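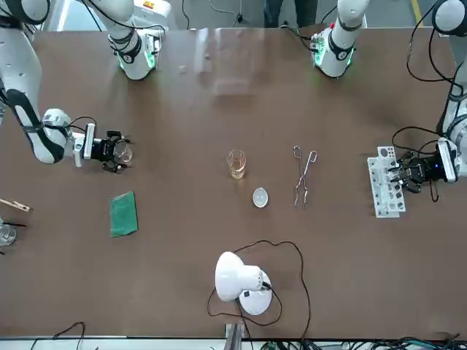
Progress report to the Lokmont Fund
Nandale Well Water Program, second reporting period

This report covers work completed between January and June under the grant to the Nandale district water office. Spending is within the approved budget, and no change to the grant terms is requested.

Sampling of private wells began in the Majali valley and moved north to Hendum once the spring roads were passable. Samples were taken from 260 wells against a target for the full grant of 500. Each household received a written notice of its results, with a telephone number for questions. Hemant Bhatia coordinated the field crews throughout the period.
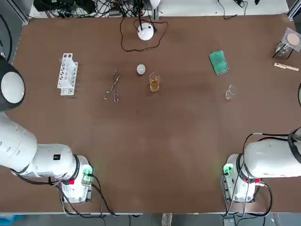 Nitrate remains the main concern in the lower valley, where many wells are shallow and close to fertilized fields. Households with high readings were advised not to use the water for infant formula and were offered a second test. The program also depends on practical teaching, and local residents were invited to learn how a sample is handled after it leaves the kitchen tap. Laboratory equipment of the sort spread across the brown tabletop is new to most of them, and the sessions allow time for basic terms before any results are discussed.

Attendance was better in Hendum than in Majali, where the first session fell during planting. Evening sessions starting at 7:00 p.m. will be offered there in the next period.
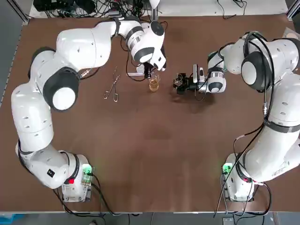

Grażyna Tokarz wrote that the result notices were clear but arrived too late to be of use before planting, and asked that well owners be telephoned as soon as a high reading is confirmed. The office accepts this point. Calls now go out within 2 working days of confirmation — the printed notice follows by mail.

Repairs form the smaller part of the grant. Cracked caps were replaced on 20 wells, and the remaining repair funds are reserved for Hendum, where several casings stand below the flood line.
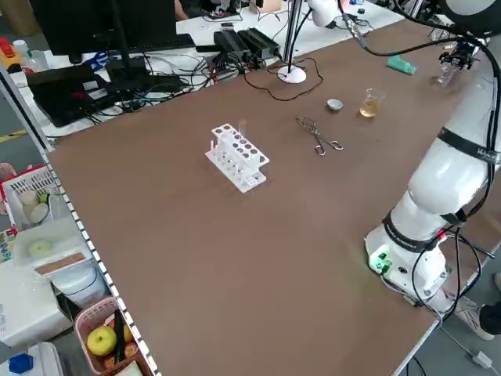

Test tube rack, tongs, crucible and beaker.

In the next period the office will complete sampling in Hendum, repeat the tests on all wells with high nitrate readings, and submit a list of proposed casing repairs for the Fund's approval. The financial statement is attached separately.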